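Totmont Folding Notes – README

Totmont is a collection of notes and pictures on folding clothes at home, mostly on the bed, the way most of us do it. It grew out of a shared notebook that Setsuko Yokoyama and I kept one September, and it has been tidied up since then into something other people can hopefully use. Please read this page before you open the folders. It's longer than it needs to be, I know, but the same questions kept arriving and I would like to answer them once.

The trousers part of the collection is the one most people come for, so it goes first.

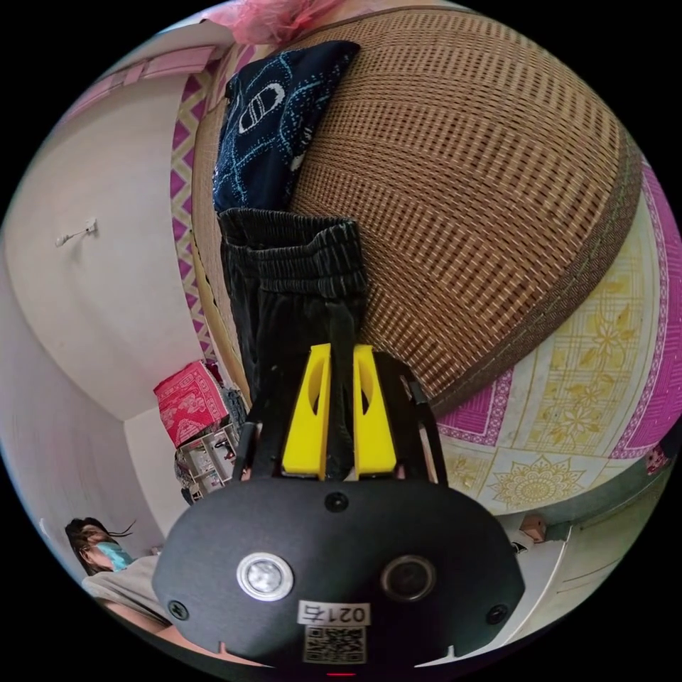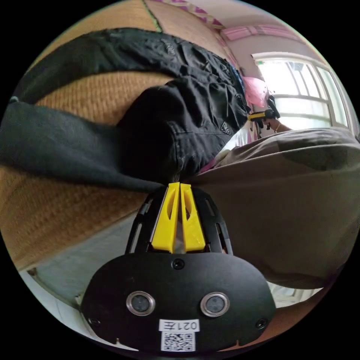

Dark trousers on a woven mat, both times.

Norbert Murín wrote to say that he had always folded trousers straight on the mattress and blamed himself for the crooked results, until he tried a mat and found that the legs stayed where he put them. He wondered whether the collection should say so more loudly. He also asked for a note on waistbands, as his own gathered ones never lie flat and he had begun rolling them out of spite.

So, Norbert, a note on waistbands. A gathered waist wants to be narrower than the hips beneath it, and you will not win by pulling it wide and hoping. Lay the trousers down, bring one leg over the other, smooth from the seat toward the hems, and leave the waist alone until the end. Then tuck it under on the last fold, where the weight of the cloth holds it for you. Rolling is fine too, and there is a whole folder for it (see below).

What's in the collection

There are 2,557 entries in all. Of these, 1,567 are about trousers, and the rest are shirts, scarves, pillowcases, towels and a small, rather unloved group of fitted sheets. An entry is one garment folded once by one person, with a short written note to go with it. Some notes run to a paragraph and some say only "too thick" or "again". We kept them as they were written.

The folders:

trousers_flat – folded leg over leg, then in half or in thirds
trousers_rolled – rolled from the hem or from the waist
tops – shirts, T-shirts, and a few cardigans that wandered in
linens – pillowcases, towels, sheets
notes – the written notes, in plain text, one file per entry
extras – scarves, and anything we argued over

Words we use

We had a long and friendly disagreement over names, and Stanisława Witkowska settled most of it. "Waist" is the end with the waistband, even when it is tucked out of sight. "Flat" means laid out for folding, creases and all. "Crumpled" means as it came to hand, and it is no judgment on anybody's housekeeping. A "turn" is any fold that changes which side faces up. Jeans count as trousers. Leggings count as trousers too, although Bogdan Domański would still like it on record that they shouldn't.

Surfaces

Each note has a line for the surface. The usual entries are mat, sheet, blanket, table and floor. If there was a mat on top of a sheet, the line says mat, as that's what the cloth was touching. Early notes sometimes say just "bed", and I have left those alone because I didn't want to guess at it months later.

Known problems

Black and navy get mixed up in the notes, especially the evening ones. If color matters to you, please check for yourself and don't lean on the text.

The linens folder is uneven. The towels are good, and the fitted sheets are mostly a record of people giving up, which may be useful to someone.

There are 20 entries where the note and the garment don't match – a shirt described as a towel, that sort of thing. They are listed in notes/mismatched.txt and will be fixed when I have a quiet afternoon. Another 6 have no note at all.

Using it and adding to it

Use it for whatever you like, at home or in a class, and please mention Totmont if you pass it along. New entries are very welcome, above all anything with pleats, linings or side pockets that pull the leg out of line. Keep your note in your own words, and write it soon after folding. Jericho Macaraeg looks after additions to trousers_rolled, and everything else comes to me.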